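Progress report, June 2023
Kárason neighborhood wayfinding and benches project

Hello again! We are past the halfway point of the grant, so here is where things stand, what got spent and what I would do differently if I could have the spring back.

The big news is that all the walking routes are settled. We had been going back and forth since the winter over whether the path should go behind the old Brasteck mill or along the creek, and the creek won. It adds 300 yards, but it is flat the whole way, and the people who came to the open evenings (106 of them signed in, which beat anything I had hoped for) were very clear that they would take flat over short. The mill side also has that stretch of broken curb the city has been promising to fix for as long as I have lived here.

We have 7 benches in the ground so far. They are simple ones with backs and armrests, which cost a bit more than the backless kind in the original budget. I moved money over from printing to pay for it, and I did send a note about that in the spring, but I am repeating it here so it is on the record. The armrests matter a lot to anyone with a bad hip. I have sat on all of them, for the record, and the one by the library gets the best afternoon sun.

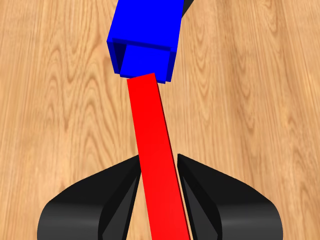 The signs are slower. Zevent did the first round of drawings and they looked great on paper, but when we taped full-size printouts to lamp posts, the lettering was too thin to read from across the street. So we went back and asked for heavier letters and fewer words. "Library 9 min" does the job, and nobody needs the whole history of the building on an arrow. The second round came in on budget, and I think you will like it. The color is still open. I lean toward dark green with cream lettering, but the parks people want to match what they already have near the ball fields, and that is a fair thing to want.

Now the part that has not gone well. The translation work is behind. We planned on having the route leaflet ready in four languages by now and we have two. The first translator had to drop out and it took me far too long to find another — I should have had a backup from the start. The new one is quick and very good, and the last two versions should be done before school starts again. I have pushed the leaflet printing to September so that everything goes to the printer in one batch, which also saves us a second setup fee.
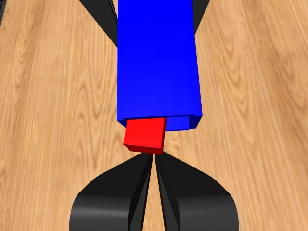 Small red cube at the end of the long blue block.

Money, briefly. We are a little under on labor, a little over on materials, and even overall. The one surprise was the concrete footings. Two of the bench sites had old pipe right where we wanted to dig, so those benches moved a few yards and we paid for an extra visit from the crew. I still have most of the contingency line left and would like to keep it for the signposts, where I expect the same kind of trouble.

Next up: final sign color, permits for the posts on Main (the form is in, and I call every week), and the last of the benches, including one at the bus stop that people keep asking me about at the grocery store. I would also love for you to come walk the creek route with us once the signs are up. Bring decent shoes, the bit under the bridge gets muddy.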